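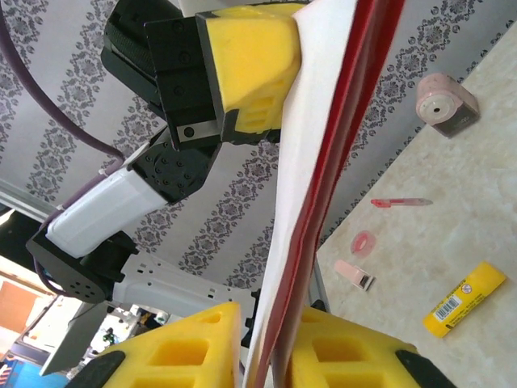 My aunt said the ferry to Jirnley had stopped running years ago, and that if I wanted Grandpa's boat so badly I could swim for it. She said this over the phone with her mouth full. I had already bought the ticket, so I figured one of us was wrong, and I was kind of hoping it was me, because it was raining and I hadn't packed a coat.

It was running. There were 4 of us on board, plus a goat in a dog crate, and the man selling coffee charged me double when I asked if it was fresh. Fair enough.

I should explain about the boat. Grandpa built her in his yard in Zinbridge, a good nine miles from any water, and he never measured the gate. They had to take down a fence and part of the neighbor's shed to get her out, and the neighbor didn't speak to us again until the funeral, when he spoke to us way too much. After that she went to Jirnley and sat there under a tarp, and every December a bill came from the boatyard for 747 dollars. My mother paid it and swore. Then my mother got tired of paying it, and the bill came to me.

So my plan was to sell her. I had a buyer in Sendberg and everything! He wanted her for the engine.

The yard guy walked me down past all the nice boats, and then past the not so nice ones, and pulled off the tarp. She was smaller than I remembered – a lot smaller. I used to think you could cross an ocean in her. There was a mouse nest in the cabin and my height marked in pencil by the door, with my age next to it, 9, and the nine was backward because I'd insisted on writing it myself.

"Engine's shot," the yard guy said.

I asked him what it would cost to fix. He told me, and I laughed, and he didn't. Then I asked if he had a coat I could borrow, and a broom.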